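4.2 Buchstabenformen und Lesbarkeit auf Distanz

Besonders spannend wurde die Auswertung dort, wo wir die Schriftform allein verändert haben, bei gleicher Farbe und gleicher Versalhöhe. Alle 20 Testwörter lagen in drei Fassungen vor: als schmale Grotesk, als klassische Antiqua und als weiche, rundliche Serifenschrift, wie man sie von Schulfesten und Schaufenstern kennt. Gelesen wurde im Flur des Instituts, immer nachmittags, aus wachsendem Abstand. Die rundlichen Formen schnitten bei kurzen Wörtern erfreulich gut ab (das hatten wir nach Saavedra so nicht erwartet!), fielen aber zurück, sobald a und s nebeneinanderstanden. Offenbar schließen sich die Öffnungen der Buchstaben optisch, bevor der Umriss verloren geht. Ausgeschnittene Lettern dieser Art, in mehreren Farben und mit heller Kontur auf schwarzem Papiergrund, sind in Abb. 3 zu sehen.

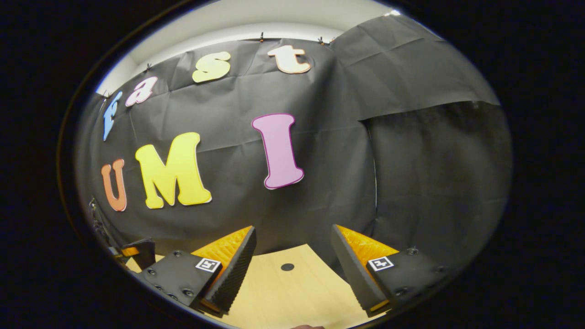

Abb. 3: Rundliche Serifenformen mit heller Kontur, klein- und großgeschrieben.

Juraj Rusnák wandte beim Lesen einer früheren Fassung ein, die Kontur sei in unserem Aufbau gar keine Eigenschaft der Schrift, sie gehöre zum Kontrast und müsse getrennt geprüft werden. Bei Pastelltönen auf dunklem Grund trage sie kaum etwas bei, bei dunklen Farben auf dunklem Grund trage sie alles.

Der Einwand hat uns eine wunderbare Zusatzreihe beschert. Wir haben die Hälfte der Wörter ohne Kontur neu geschnitten und denselben Personen noch einmal vorgelegt, insgesamt 900 Einzellesungen. Für helle Töne bestätigt sich die Vermutung: Der Unterschied verschwindet in der Streuung. Bei Dunkelblau und Weinrot dagegen lag die Trefferquote mit Kontur bei 70 Prozent, ohne sie bei 50 Prozent. Das Modell von Lutton und Jaton, das Kontur und Strichstärke zu einem einzigen Wert verrechnet, kann diesen Befund nicht abbilden. Wir führen deshalb in Abschnitt 4.3 beide Größen getrennt und beginnen mit der Strichstärke.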